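Trolteck Gripper Comparison

The Trolteck gripper comparison is a set of simulated trials in which two-finger robot grippers are tested on the same tabletop tasks. It was put together at the Hasside robotics workshop and first run in August. The trials are used to pick a gripper and a camera position before any hardware is bought.

Background

Hasside had been choosing grippers by reading data sheets, which list stroke and force but say little about how a finger behaves next to clutter. The workshop built a virtual table in its own simulator and loaded it with household and food-like objects. Two designs were entered: the Valdovinos, a linkage gripper, and the Pusau, a parallel gripper that slides on a rail.

Method

Each gripper makes 120 attempts. Objects are placed at random on a wood-grain surface, often close together. The arm, the controller and the closing speed stay the same for both grippers. An attempt counts as a success if the object is lifted and held for 2 seconds. Slips, missed grasps and contact with other objects are logged separately.

The camera is carried on the wrist and looks out past the fingers. This view is useful close to the table, but the gripper takes up a large part of it, and a finger can cover the object it is meant to pick up.
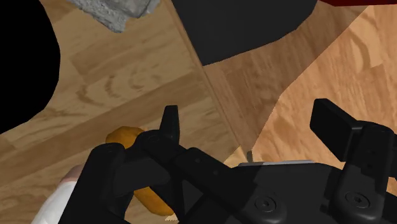
Simulated view over a black gripper, with one finger crossing an orange object.

Results

The Valdovinos did better on long rounded objects and worse on flat ones. The Pusau was steadier on small items but knocked into its neighbors more often - its wider body was given as the cause. With the wrist camera alone, 57 attempts across both grippers were marked as failed for lack of a clear view. Adding a fixed camera to the side of the table lowered that number, though it made setup longer.

Limitations

Contact in the simulator is simplified. Soft objects do not deform, and friction is set to one value for each object.

Later versions

A revised object set was released on 14th March. It keeps the original table and adds a slower closing speed as a separate test.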